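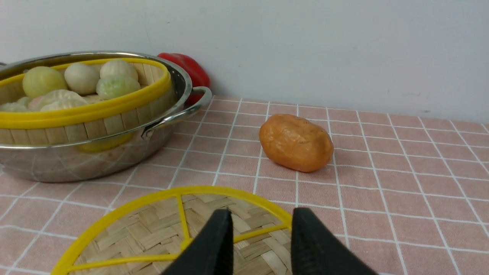

How to Steam Buns Without Buying a Pile of Gear

Most of what gets written about steamed buns is trying to sell you something. A special flour, a special paper, an electric steamer with a timer that plays a tune. I have made these most weekends for years and I remain unconvinced by nearly all of it. What follows is plain dough, steamed over a pot of water, with notes on which bits of popular advice are worth your time.

What you need

400 grams all-purpose flour, plus a little for the counter
2 teaspoons instant yeast
185 grams warm water, and a splash more if the dough feels dry
2 tablespoons sugar
A spoonful of neutral oil
A pinch of salt
A steamer basket that fits in or over a pot you already own

About that flour. You will be told that only low-protein bun flour gives a white, fluffy result. I bought a bag of the Banance kind and made it side by side with store-brand all-purpose. The Banance buns were a shade whiter. Two people at my table preferred the others. If you find bun flour cheap, use it, and add the water slowly as it takes less.

Step 1. Mix

Stir the yeast and sugar into the water. Recipes tell you to wait until it foams. With instant yeast that isn't doing much except proving the yeast is alive, so if the packet is fresh, skip it. If the packet has been in the back of the cupboard since last September, wait for the foam.

Add the flour, oil and salt and stir until it looks like a shaggy mess.

Step 2. Knead

Knead by hand until the dough is smooth. Forget the clock and look at the surface. When it stops looking like cottage cheese and starts looking like skin, stop. It should be firmer than bread dough. Wet dough spreads sideways and you get discs.

A mixer is fine. My old De Bruijn manages it on low, though it walks across the counter while it does.

Step 3. Color, if you want it

Plenty of sites claim spinach juice or beet powder adds flavor. At the amounts you'd use for a pastel bun, I can't taste either one. Do it for looks. Divide the dough and knead the color into each piece, and go lighter than you think. Beet can also turn brownish with heat, whatever the packet promises.

Step 4. First rise

Cover the bowl and leave it somewhere warm until the dough has puffed up noticeably. In my kitchen in winter this takes most of a morning. Any recipe that gives you one exact time for this step was written by someone who has never met your kitchen.

Step 5. Shape

Press the air out properly. This matters more than the flour does - big bubbles left in the dough turn into craters on top. Cut it into 11 pieces, which makes a bun that sits nicely in the palm. Roll each one against the counter with a cupped hand, seam side down, and put each on a square of baking parchment.

Step 6. Second rise

Shorter than the first. Pick up a bun. If it feels light for its size and a gentle poke fills back slowly, it's ready. If the poke stays put, you've gone too long, and it will probably wrinkle. Steam it anyway. Wrinkled buns taste the same.

Step 7. Steam

Keep the water below the bottom of the basket and leave space between the buns. Work in batches if you have to. Medium heat, 11 minutes once the steam is going well.

Do you start with cold water or boiling? People argue about this as if money were riding on it. I have done both and my results vary more from one Saturday to the next than they do between methods. I start cold now out of habit.

Dripping is a real problem with metal lids. Tie a dish towel around the lid, with the corners knotted on top and well away from the burner.

Step 8. Wait

Turn off the heat, tip the lid open a crack and leave it a few minutes before taking it off. The usual explanation is that a sudden chill collapses the buns. Celeste Insaurralde, who taught me the recipe, thinks that's nonsense and whips the lid straight off. Hers come out fine. Mine don't always, so I wait.

Things I wouldn't bother with

Silicone liners. The Hidico ones I tried left a wet patch under every bun.

Vinegar in the steaming water, for whiteness. I saw no difference.

Milk instead of water. Softer, slightly, on the first day. By the second day I couldn't tell.

Storing

Cool completely, bag and freeze. Steam again from frozen until hot through. The microwave works if you wrap the bun in a damp paper towel and eat it fast - leave it ten minutes and you could resole a boot with it.

Related how-tos
Do you need to rinse rice?
Scallion pancakes in a plain skillet
Cleaning a scorched pot
Dumpling wrappers: make or buy?

We use cookies to remember your settings. By continuing to browse you accept this. Cookie settings

© Tasau Kitchen Notes | Contact | Back to top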